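Guides > Paper and Print > Making a Stapled Booklet at Home

How to make a 16-page booklet with a desk stapler

A small booklet is a good way to hand out recipes, club rules or a walking guide. I make a run of them each March for the Fornham garden trail, and the steps below are the ones I follow. You need four sheets of letter paper per booklet, one cover sheet, a ruler, a bone folder or the back of a spoon, and a stapler.

1. Set up the pages

Set your page size to half letter and print in booklet mode. Print one copy first and check the page order. If page 2 comes out upside down, change the duplex setting to "flip on short edge" and try again. For the cover I use a 62 lb stock from Suominen. Anything much heavier cracks along the fold.

2. Check the stapler

Four sheets and a cover are well within the range of an ordinary desk stapler. Use standard quarter-inch staples and fill the channel before you start on a batch.

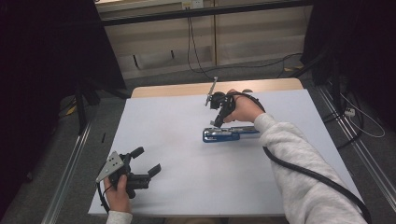 Blue stapler on a white board.

A booklet has to be stapled through the fold, and the throat of most desk staplers is too short to reach the middle of the page. The way around this is to open the stapler flat and work over something soft. A piece of corrugated cardboard is fine. An old cork mat is better if you are making more than 25 booklets. 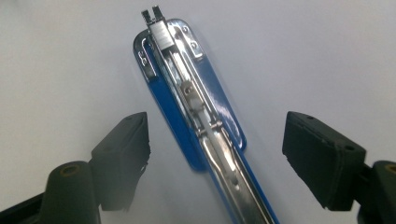 Fold the sheets one at a time, then nest them. Folding the whole stack at once gives you a fat, rounded spine that never lies flat. Run the bone folder along each crease twice.

3. Mark and staple

Open the nested sheets and lay them face down over the cardboard, cover side up. Make two light pencil marks on the crease, each two inches in from the top and bottom edges. Line the stapler up with the crease and press straight down.

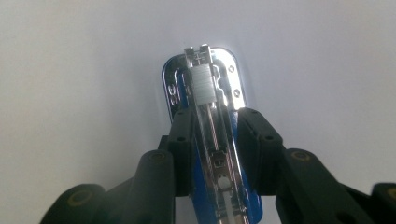

The stapler seen from its front end.

Lift the sheets off the cardboard gently – the legs will be stuck in it – and turn them over. Bend the legs toward each other with the spoon until they lie flat.

4. Press and trim

Close the booklet and leave it under a heavy book overnight. The inner pages will stick out a little past the cover. Trim the long edge with a sharp knife and a steel ruler, in several light passes.

For large runs I send the job out. Bromville charges a setup fee that only makes sense on a big order, and our last one was 781 copies.

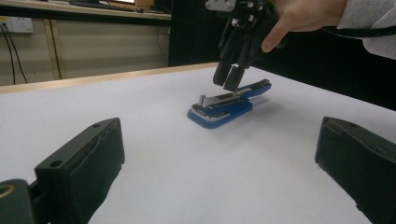 Fleltell wrote to say that two inches is too far in for a half-letter page, and that an inch and a half keeps the corners of the cover from curling. I have tried it on a few and the corners do stay flatter. On a very thin booklet I would still use two.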